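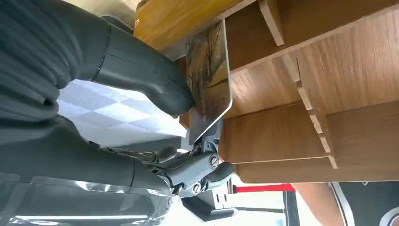

The open day at Lollance began at ten, and by ten past Pascal Frerichs had eaten two of the pastries meant for investors.

He wasn't an investor. He had come on behalf of Hinrichs Glass, which made small panels with rounded corners and pictures on them, for people who wanted a winter tree on the mantel and didn't have a window near one. Hinrichs racked 398 of them on a good day and broke enough of the rest to keep a man employed with a broom.

"This is Borkora," said the young woman in the company fleece. She put her palm out toward the arm the way you would introduce an uncle. "It will be placing a panel in the rack."

"Which panel?"

"Whichever one it likes. We gave it 3."

People gathered. A man from Fanier, the competition, stood with his arms folded and his badge turned around, though he had shaken hands with half the room and left a card on the coffee urn. The arm came down, took a panel by the edge between two dark fingers, and lifted it. It tilted the glass toward the wooden rack and stopped.

It stayed stopped.

"It's thinking," said the young woman.

"My brother-in-law does that," said Pascal. "In doorways."

"It's comparing the angle of the panel with the angle of the slot."

Pascal compared them too. He had done this job for eleven years before they gave him a desk, and he could feel in his own wrist what came next, a small turn and then a push you had to start before you were sure of it. He found that his hand had come up out of his pocket and was making the turn by itself. He put it back.

The man from Fanier leaned over. "Ours does 188 an hour."

"Into what?"

"Foam," the man said, after a moment.

The arm moved. It moved so little that the people at the back went on talking about parking. The panel turned, slid in between the boards, and made the tick that glass makes on wood when everyone is going to keep their job for the day. The fingers opened. There was applause, mostly from the fleeces.

"Ninety-three seconds," said the young woman, who had been holding a stopwatch and now seemed to wish she hadn't read it out.

"That's all right," said Pascal. "My first one took longer, and I dropped it."

She asked if he would like to see it again. He said he would, and could he stand on the other side this time, where he had a better view of the slot. The arm went back for the second panel. Pascal took a third pastry, set it down on his brochure, and forgot about it, and when the glass came up to the rack and stopped, he leaned in close and said, very quietly so that Fanier wouldn't hear, "Little to the left."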